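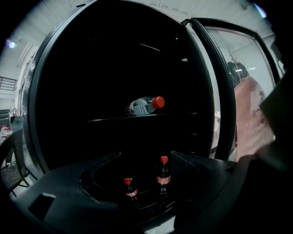
Hi, I'm Rungnapa, and I'm looking for people to help label skin photos for Brendura, our little open source project on spotting melanoma early. We've got 500 images that need a second pair of eyes before we retrain the model in November – you'd outline the moles, flag the blurry ones and leave a note if you're stuck.

You don't need a medical degree! Jalen Van Dusen, our dermatology nurse, checks everything afterward. Some Python is nice to have. It's remote, 16 hours total, and it pays $200. Write to me through the Brendura contact page and tell me a bit about yourself.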